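News > Community > Workshops

Sun 7 March
By Nayara Quintana

Juvmont parts room sorts out its small hardware

The hardware table at the Juvmont repair workshop on Espinoza Street has a new setup, and members who come in for brackets, screws and latches should find them faster than they did last year.

The workshop lends out hand tools and gives away small salvaged parts to people fixing things at home. Until this winter the parts were kept in coffee cans and bread bags under the sink. Soledad Arancibia, who runs the Gravell branch, spent two evenings a week going through them with Ulises Cabral. They ended up with 2375 pieces worth keeping. Another 841 were bent, rusted or stripped and went to the scrap dealer.

The sorting is done on the black table against the green wall, with a shallow cardboard tray for whatever is being looked at and a clear-lidded organizer box beside it. 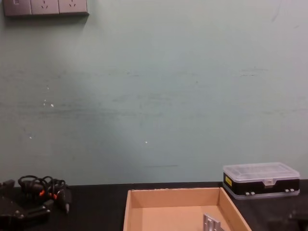 Cabral said the trays work better than the bowls they tried first.

"You put a bracket in a bowl and it hides under three other brackets," he said. "A tray is flat. You look once and you know what you have."

The trays are cut down from shipping cartons, and the workshop has 14 of them. Arancibia asks that they go back on the shelf when a sorting session is over. Anyone with clean corrugated boxes at home can drop them at the side door, flattened, during opening hours.

Machined brackets, hinges and corner plates are now kept apart from wood screws. Parts with matching hardware are bagged together. Electrical parts are no longer accepted at Juvmont and should go to the Nalbridge branch.

The table is also used for gluing and small assembly, and a cloth goes over the top for that work.
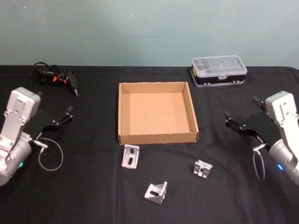 Glue guns may be used at the table only and can't be signed out. Members should bring their own glue sticks. The wall by the table has picked up its share of marks over the years, and Arancibia said repainting is planned for July, when the workshop closes for a week.

A sorting evening for new members will be held next month. There is room for nine people, and the sign-up sheet is at the front counter. Abelardo Ulloa will show how to measure thread size and how to tell a usable bracket from one that has been bent and straightened.

Parts remain free to members. The limit is one small bag per visit.

Contact the news desk | Copyright Gravell Community News | Back to top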